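Monday, late

Mum's quilt is finally on the kitchen table, or at least the plans for it are. I've been putting this off since January and I don't quite know why — I think I liked having it ahead of me. Coralie came by after work with a bag of her old shirts and stayed for two cups of tea and most of the gingerbread, and we talked about everything except sewing until it was dark out.

She thinks I should go plain for the backing and let the front do the talking. I held out for the little blue flowers (I always do!), but I've come around to something pale and quiet, the kind of color Mum would have called "restful."

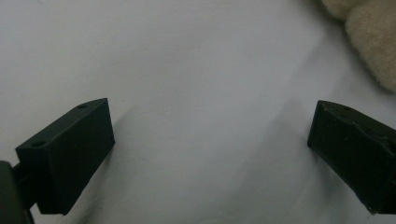

Still to do

Wash the shirts, all 16 of them. Call Cameron about borrowing his mother's cutting mat. Write to Aunt in Gosness and ask if she kept any of the yellow curtains, the ones from the porch room, which I can still smell if I try.

It's past 11 now and the dog wants out again. More tomorrow, if my eyes hold up.

Shares: 16

Comments

Cameron Brunton: Mat is yours, come get it any evening.

Coralie Harawira: I still say no flowers. Lovely gingerbread though!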